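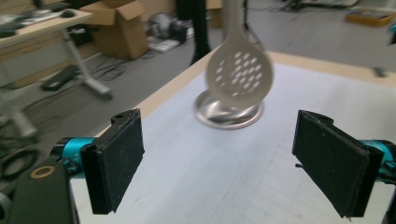 White slotted spoon and the round metal dish

Home | Recipes | Garden | House | About

Poaching eggs for more than two people

We had my in-laws for the long weekend and I ended up poaching eggs three mornings in a row, for six people each time. I have written about eggs before, but only for one or two at a time, and a couple of you asked in the comments how to do a bigger batch without everyone eating in shifts. So these are my notes from the weekend, before I forget them.

The main thing I changed is that I cook the eggs ahead. I had read that restaurants do this and never tried it. You poach them a little under, move them to a bowl of ice water, and then warm them back up for a minute when people are sitting down. I did not believe they would taste the same. My father-in-law had one fresh and one reheated on the same plate on the second morning and could not pick which was which. Neither could I.

For the pot, use the widest one you have. Mine is the old Kourkoulas saucepan that came from the restaurant supply place in Cusley when they closed out their stock. It holds enough water to cover four eggs with room between them. I tried six on the first morning and two of them stuck together. Four is the limit for that pot.

Bring the water up to a simmer and then turn it down until only a few small bubbles come off the bottom. If you use a thermometer, you want it near 180 F. A full boil tears the whites apart. I put in a small splash of white vinegar, a tablespoon or so for the whole pot. I have done it with and without, and with is a bit neater. No salt in the water. I salt them on the plate.

Fresh eggs matter more than anything else on this list. The ones we get from the farm stand in Lendau are usually a day or two old and they hold together in a tight ball. The supermarket eggs I used on the last morning, when we ran out, spread all over. You can get around this by cracking each egg into a fine strainer first and letting the thin, watery part of the white drain off. It takes a few seconds per egg. After that the supermarket ones came out almost as well.

Crack each one into a small cup and tip it in close to the surface. Go clockwise around the pot so you know which went in first. Three minutes for eggs you are going to reheat, three and a half if you are serving them right away. Ours are large eggs straight from the refrigerator.

To lift them out, use a slotted spoon with a wide bowl. I used to use a metal one with a sharp edge and I broke a yolk about every other morning. Nylon or silicone is kinder to the egg. Hold it over the pot long enough to drain, then touch the bottom of the spoon to a folded dish towel. Wet eggs make soggy toast, and that is the complaint I hear most in this house.

For holding them, a big mixing bowl with water and a tray of ice is plenty. They keep overnight in the refrigerator, covered. To reheat, I heat a kettle, pour the water into a wide bowl, let it sit a minute, and put the eggs in for 60 to 90 seconds. I did all twelve this way on the last morning and the cooking part was finished the night before.

Toast is the real bottleneck. Our toaster is a two-slot Plimatix and it takes close to three minutes a round. By the second morning I gave up on it and did the bread in the oven, on a sheet pan at 400, five minutes on one side and two or three on the other. Butter it after. If you butter it before, it browns faster but the middle goes greasy.

English muffins work better than sliced bread for this. They stay crisp longer under an egg. I split them with a fork.

I did not make hollandaise. I like it, but with children running through the kitchen I was not going to stand over a double boiler. We had melted butter with lemon juice and a little paprika, and a bowl of chopped chives on the table.

Leftover eggs went into Monday's lunch, cold, on top of lentils. I would do that again even without guests.

Next week I am going back to the garden posts. The peas are up and something has been eating them.

Last updated: April

130 shares | 17 comments

Older post | Newer post | Back to top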